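Ticket 301: Head camera exposure hunting on dark glossy counters, gripper picks suffering
Product: Vanesum head camera, firmware branch 4
Status: Open, waiting on customer

Hi again! Thanks for the quick reply last time. I did what you asked and ran both grippers through the bottle refill task with the same camera settings, so here's where I've gotten to.

Setup hasn't changed: Wonstead arm controller, your camera up top, and I'm swapping between the Saraç two-finger and the Ruvberg soft gripper. Same planner, same speeds. The Saraç got 73 clean grasps before I had to stop and re-zero it. The Ruvberg I gave up on much sooner (it kept closing next to the clear bottle instead of on it, and I got tired of picking the thing up).

So I figured it was the gripper. Then I went back to the hand demos we recorded with the camera worn on the head, no arm involved at all, and the depth is just as bad there. That pretty much clears both grippers, I think?
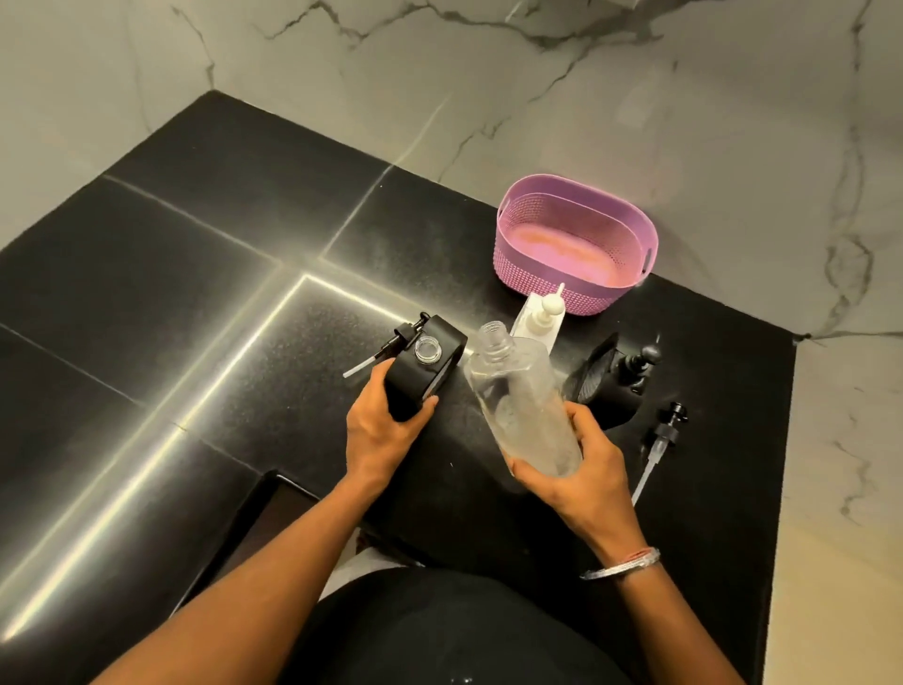
The worst spot is always where the light bounces off the grout lines. Auto exposure drops to cope with the glare and then the black dispensers melt right into the black tile. The white one tracks great, never lost it once. The clear bottle is its own headache, and I'm not blaming you guys for that!

Things I've tried since the last message:

Locked exposure at the low preset. Glare is better, dark bottles are worse.
Locked it at the high preset. The other way around, of course.
Turned off the depth smoothing filter. More holes, but the edges on the pump heads came back, so I left it off.
Swapped the cable and moved it to the other port on the Wonstead box. No change.

Two questions. Can I set a metering region so it ignores the bright part of the counter? I found a menu entry for it but it's grayed out for me. And is there a polarizer that fits over the front without blocking the depth side?

Logs from both gripper runs are attached, plus one demo clip. I'm usually at the bench until 4 if you want to jump on remotely.

Update, same afternoon: the metering menu un-grays if I stop the stream first. Trying it now on the Saraç, will post numbers when I have them. Still want to hear about the polarizer.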